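Robotics Software | Features

04/09/2019
By Graziella Mazza

The hard part is the time stamps

Planalon began as a motion planner. Most of the code written for it over the past year has nothing to do with planning. It reads logs, compares clocks, throws out bad segments and tries to work out where a pair of hands was at a given millisecond.

The group behind it works at Fontana, on household manipulation: picking up bottles, wiping surfaces, putting things back on ledges. Its robot controller, Indus, runs a policy learned from human demonstrations. The demonstrations are recorded by people holding the same two-finger grippers the robot carries, so nothing has to be translated from a human hand to a machine one. What does have to be recovered is the path of each gripper in space, along with the opening of its fingers, at a rate the controller can use.

Position comes from fiducial markers. A cube with a printed pattern on each visible face is fixed to the gripper, and a camera worn on the head picks out the corners of whichever faces it can see. From four corners of one face and a calibrated lens, the software solves for the full pose of the cube. With two faces in view the solution is much better behaved. With one face seen nearly square-on, there are two answers that fit the pixels almost equally well, and a naive solver will flip between them from one image to the next.

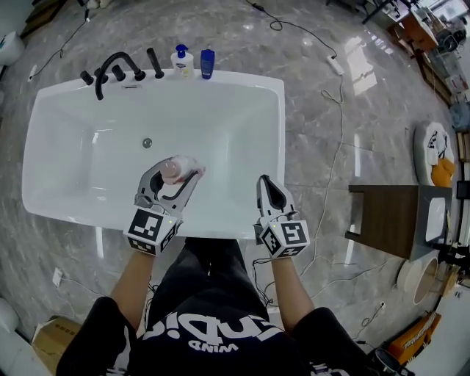 The flip problem took up most of June. The first fix was a filter that rejected any jump in rotation above a fixed threshold. It removed the flips and also removed fast wrist turns, which are common when a person tips a bottle or reaches over a rim. The second fix, still in use, keeps both candidate poses alive and lets a short smoothing window choose between them. The window is 15 images long. Shorter than that and the wrong branch sometimes wins; longer, and the delay starts to hurt the live preview that operators use to check a take.

Bathrooms are a bad place for all of this. Polished tile reflects the ceiling lights, and white fixtures push the exposure down until the dark squares of a pattern lose their edges. The detector now runs twice on each image, once on the raw pixels and once after a local contrast step, and merges the results. The second pass costs 3 milliseconds. It recovers markers mostly against bright porcelain and acrylic, where the raw pass tends to drop the outer border.

Time is the other half. The head camera and the finger encoders run on separate clocks, and they drift. Jokasen, the logging layer under Planalon, originally stamped each message on arrival at the host computer. Arrival time includes whatever the bus was doing, and in one set of 202 recordings the finger signal lagged the video by a different amount in nearly every file. A policy trained on that set learned to close late. On a towel this made little difference. On a smooth plastic bottle it meant the fingers met after the wrist had begun to lift.

Jokasen now stamps at the source and estimates the offset between clocks from motion. At the start of each take the operator opens and closes both grippers a few times in view of the camera. The software tracks the gap between the fingers in the video, compares it with the encoder trace, and slides one against the other until they line up. Drift during the take is modeled as a straight line. Of the 202 older recordings, 147 contained enough finger motion to be realigned after the fact. The rest were dropped from training.

Two-handed work adds a constraint the planner can use. While both hands hold one rigid object, the distance between them should stay fixed, and any change is either slip or tracking error. Planalon scores each such segment and marks the poor ones for review. It does not yet try to tell slip from error, and the review is done by eye in a plain timeline viewer with the two pose traces drawn under the video.

On the robot side, Indus takes short chunks of predicted gripper motion and hands them to the planner, which checks reach and collision before anything moves. Chunks that fail are trimmed to the last safe pose and the policy is queried again. Rims and raised edges cause most of the failures, as the demonstrated path often passes closer to the surface than the arm's collision model allows. Shrinking the margin around the fingers alone, with the rest of the arm left as it was, cleared the majority of these. The next release will set that margin per link from a configuration file. At present it is a constant in the source.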